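Search this site Go

How I Write Up a Church Conference for the Parish Newsletter

I've been covering meetings for our little newsletter for years, and the big ones used to scare me silly! When the Mellatitz gathering on women in church ministry came up in July, I finally wrote down how I do it.

Start with the program. Print it, circle 4 sessions, and let the rest go (I know, it hurts). Then read whatever working paper the organizers put out. The Mellatitz one ran to 72 pages, and I read the opening and the questions at the end of each chapter, then went back for the bits I needed.

During a session, write down who is speaking and where they serve before you write a single word they say. Put quotation marks only around words you're sure of. Everything else gets paraphrased. 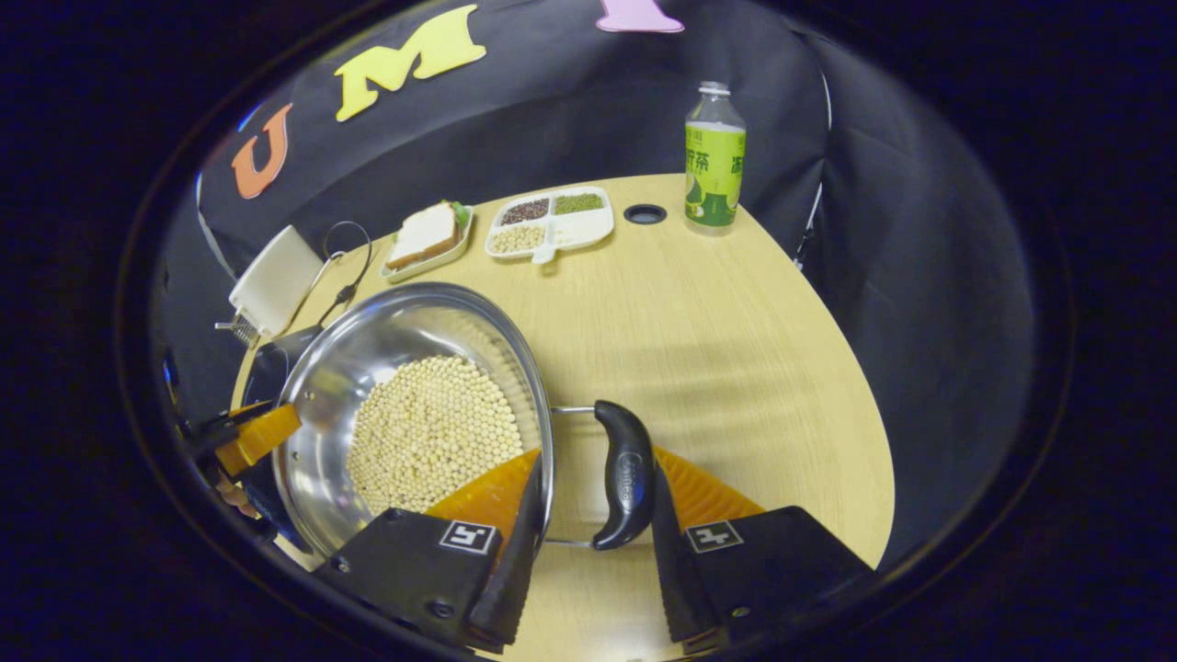

Next, write your first paragraph the same evening, while you still remember which talk got people arguing in the hallway. Mine was the one on parish leadership in Plakov, and I'd have lost half of it by breakfast.

Keep the piece to 300 words. If a speaker uses a church term like "dicastery," explain it in a few plain words and move on. Send quotes back to the speaker if anything's fuzzy – most are happy to check!

Related
Taking minutes at a parish council
Ene sisters open new guest house
Vatbridge choir raises 2,000 for roof

Contact | Copyright Vatbridge Parish News | Back to top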